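손으로 잡고 가르치기 vs 원격조종, 전선 작업엔 뭐가 나은가요?

로봇 > 시연/티칭 게시판
조회 2,748 답변 3

Naima Erraji
급해서 두서없이 씁니다. 양해좀요
전선 끝 고리를 단자 나사에 거는 작업을 로봇한테 가르치는 중입니다. 팔은 Genel 6축, 원격조종은 Drullby 리더암(같은 모양 작은 팔을 손으로 움직이면 따라오는 방식).
처음엔 팔을 직접 잡고 끌면서 가르쳤어요. 37번 찍음. 재생하면 고리가 나사 머리 옆을 치고 밀려납니다. 잡고 끌 때는 분명 잘 들어갔는데 재생하면 안됨.
그래서 리더암으로 바꿔서 83번 더 찍었는데 이번엔 속도가 제각각이라 학습 돌리면 나사 앞에서 멈칫멈칫 떨어요. 힘 감각이 손에 안 오니까 제가 자꾸 망설이게 되고.
궁금한건
- 둘 중 하나로 통일해야 하나요 섞어도 되나요
- 멈칫한 구간은 잘라내도 되는지
- 전선이 매번 조금씩 다르게 휘는데 펴서 쥐어줘야 하는지
수요일에 중간 점검이라 그전에 방향만이라도 잡고 싶어요ㅠ

Skindenard
원격조종 쓰세요. 끌어서 가르치면 손이 카메라에 다 찍혀요. 재생할 땐 손이 없으니까 학습된 놈 입장에선 처음 보는 화면.
속도는 연습하면 됩니다. 저도 첫날건 다 버렸음

Bonifacio Cordero
위에분 말도 맞는데 좀 더 적을게요. 비슷한 작업 5월에 했습니다. 총 191개 찍어서 썼고요.

통일 문제. 카메라 영상으로 학습하는 거면 섞지 마세요. 끌기 시연은 사람 손이 보이고 관절 토크값도 사람이 미는 힘이 섞여서 원격조종 데이터랑 성격이 다릅니다. 영상 없이 궤적만 쓰는 거면 끌기도 괜찮음. 다만 그럴 땐 나사 위치가 고정이어야 해요. 지그로 잡으세요.

재생하면 빗나간다고 하신 거, 끌 때 손힘으로 그리퍼나 팔이 살짝 휘어 있었을 가능성이 큽니다. 엔코더엔 안 찍히는 휨이에요. 손목 바로 위를 잡고 살살 끌어보시고 걸기 직전 점만 조그 버튼으로 따로 찍어보세요. 저는 이것만으로 꽤 나아졌습니다.

멈칫 구간. 나사에서 먼 데서 멈춘건 잘라도 됩니다. 고리가 나사에 닿기 직전 멈춘건 자르면 위치가 툭 튀니까 자르지 말고 그 시연을 통째로 빼세요. 아까워도 빼는게 나음. 애초에 안 멈추려면 시작 전에 빈손으로 두세번 따라 해보고 녹화 누르세요. 리더암 비율을 절반으로 낮추는 것도 방법. 손은 크게 움직이고 로봇은 작게 움직여서 끝부분이 훨씬 편합니다.

전선은 펴지 마세요. 실제로 쓸 때도 안 펴고 줄 거잖아요. 휜 것도 섞어서 찍어야 배웁니다. 대신 쥐는 위치는 어느정도 맞추세요. 피복 끝에서 너무 멀리 잡으면 고리가 낭창거려서 사람이 조종해도 안들어가요. 그렇다고 맨 끝을 잡으면 손가락이 나사를 가려버림. 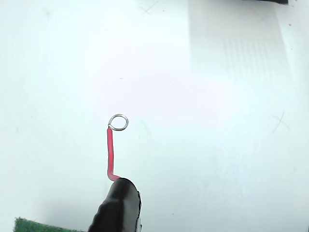 고리가 안 들어가고 빗나간 시연도 학습에 넣나요?

빗나갔다가 다시 맞춰서 끝까지 건 시연이면 넣으세요. 복구하는 동작을 거기서 배웁니다. 빗나간 채로 끝난건 따로 폴더 만들어서 빼두시고요, 나중에 성공/실패 구분하는 데 쓸 수 있어요.

그리고 카메라. 고리랑 나사 머리가 겹쳐 보이는 각도면 몇 개를 찍든 소용없습니다. 조종할 때 본인 눈으로 직접 보지 말고 카메라 화면만 보고 해보세요. 화면만 보고 못 걸면 로봇도 못 걸어요. 저는 이걸로 카메라 위치 두 번 옮겼습니다.
수요일까지면 새로 다 찍기보다 83개에서 골라내고 모자란 것만 추가로 찍는게 현실적일듯

Ocampo
저도 같은 증상이었는데 그리퍼 고무가 닳아서 전선이 돌아가는 거였어요. 혹시 모르니 확인

Naima Erraji
다들 감사합니다. 끌기로 찍은 37개는 빼기로 했고 리더암 비율 낮춰서 찍어보는 중. 확실히 손이 덜 떨리네요. 화면만 보고 하는건 생각보다 어려움.. 카메라부터 옮겨야 할것 같아요
고무도 볼게요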